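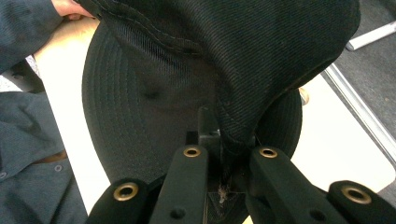 **How does a bus company decide how long to keep the things people leave behind?**

Mostly by how much shelf space it has. The written rule at the Stadley depot says one month, but the staff stretch or shorten that depending on how full the room is and what the item looks like it would cost to replace.

# Lost Property on the Mukholm to Stadley Bus Line

Project report, Anjana Cassim

## Background

I ride this line to class and lost a scarf on it in January. When I went to the depot to ask for it, the clerk opened a paper log and ran her finger down the page until she found something close. It was not my scarf. I asked if I could use the log for my project and the depot manager agreed, as long as I left out names and phone numbers.

The line is run by Flediline. Buses go from the market square in Mukholm, through Sipos, to the depot in Stadley. Drivers walk through the bus at the end of each shift and hand in whatever they find. The clerk writes it down with the date, the bus, a short description, and later the date it was picked up or disposed of.

## What I did

I copied one winter of entries into a spreadsheet. There were 368. I sorted each entry into a type (clothing, bags, phones and electronics, keys, umbrellas, other) and marked whether it was returned. I spent a Monday at the counter to see how claims are handled, and talked with the clerk and two drivers.

Sorting took longer than I planned. The handwriting changes partway through because the regular clerk was on leave, and her replacement used abbreviations that I had to ask about. "BLK HT" could be a hat or a heater, and the clerk had to think about it -- she decided on hat. I left 42 entries out of the type breakdown because the description was too short to place, such as "item, seat" or only a color. They are still in the total.

## Results

Of the 368 items, 138 were returned to someone. The rest were given to a thrift store in Stadley, thrown away, or still in the room when I finished copying.

Phones and keys had the best return rates. The clerk said phone owners often call the same day, usually from a friend's phone. Keys take a bit longer, and several people came in only after they had already changed a lock.

Clothing was the largest type and did badly. Gloves were the worst, and single gloves were hardly ever claimed. Hats were next. The clerk thinks people do not know where they left them and do not want to make the trip for something cheap. Umbrellas came in bunches after rainy days and most stayed in the room.

Bags were mixed. A school bag with a name inside was nearly always returned. Shopping bags were not, and any with food in them were emptied that evening.

## How claims work

A person has to describe the item before the clerk will bring it out. For phones they must also unlock it. For clothing the rule is looser, and I watched one man describe a jacket only as "dark, with a zipper" and get it after he guessed what was in the pocket (a receipt from a bakery).

The depot counter is open on weekdays and closes at 4:30 p.m. Both drivers brought this up without me asking. Passengers who work in Sipos cannot get there before it closes, and the drivers are not allowed to carry an item back to a stop for them.

## Problems with the data

The log only shows what was handed in. Something picked up by another passenger never reaches it. It also does not record people who came in and left with nothing, including me, so I cannot say what share of lost items are found.

Winter is probably not typical for clothing. A summer log would have fewer gloves, and I did not have time to copy one.

## Suggestions

- Keep the counter open later one evening a week.
- Add a column for color and a column for brand, so descriptions are longer than one word.
- Write down failed claims.
- Post the thrift store's address at the counter, as the clerk now gives it from memory.

I gave a copy of the spreadsheet to the depot manager. She asked if the umbrellas could be put on their own sheet.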